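Aser (robot learning method)

Aser is a way of teaching a robot arm to pick things up using only a small camera mounted down by the gripper. I've kept this article going since the first write-up appeared, and I've run the method on my own arm, so forgive me if I slip into shop talk here and there. It was worked out by Leandro Arroyo and Maite Iglesias at the Pacheco lab in Vendton, and the name doesn't stand for anything (I asked!).

Background

Most pick-up systems of the time used a fixed camera looking down at the whole table. That works fine until the arm moves in and blocks the view, usually right when you need it most. Arroyo wanted to drop the fixed camera completely and see how far the wrist view could go by itself. The catch is that a wrist camera loses track of things all the time. The object slides out to one side, the fingers cover part of it, and the picture smears when the arm moves fast.
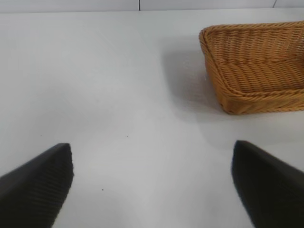
The usual fix back then was to throw out any picture where the target was partly out of view. Aser keeps them. Each training run is saved whole, and the model has to guess where the rest of the object is from the bit it can see, plus how the arm has moved over the last 12 pictures. Iglesias calls this "carrying the edge," and I like that a lot better than the name in the paper.

How it works

There are two parts. The first is a small network that marks which areas belong to the object, which to the fingers and which to shadow. Shadow got its own label in March, after early versions kept reaching for the dark patch next to a thing and missing the thing itself. My own arm did this for a whole afternoon and it drove me up the wall.

The second part picks the next short move. It never plans the whole path, only the next little nudge, and then it looks again. 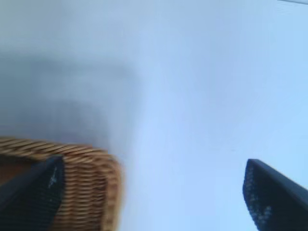
Wrist camera view with the left finger overlapping a wicker basket and the gripper open.

Blurred pictures get a lower weight but still count. That was Iglesias's idea, and people argued about it quite a bit on the Lillon mailing list (some of those threads are still worth reading if you have a free evening).

Results

The main test used 3,000 training runs and 196 test tries with the object placed off to one side. Aser got a good hold in 80 percent of them. Wide, low objects were the hardest, mostly due to the fingers coming down on the rim at a bad angle. The numbers were posted on 10 Jul 2023 along with the code.

Open problems

Shiny tables still confuse the shadow label. I've also had trouble with very pale objects on pale tables, and Arroyo told me they see the same thing in Vendton. A version with a second wrist camera is in the works, though I haven't gotten my hands on it yet.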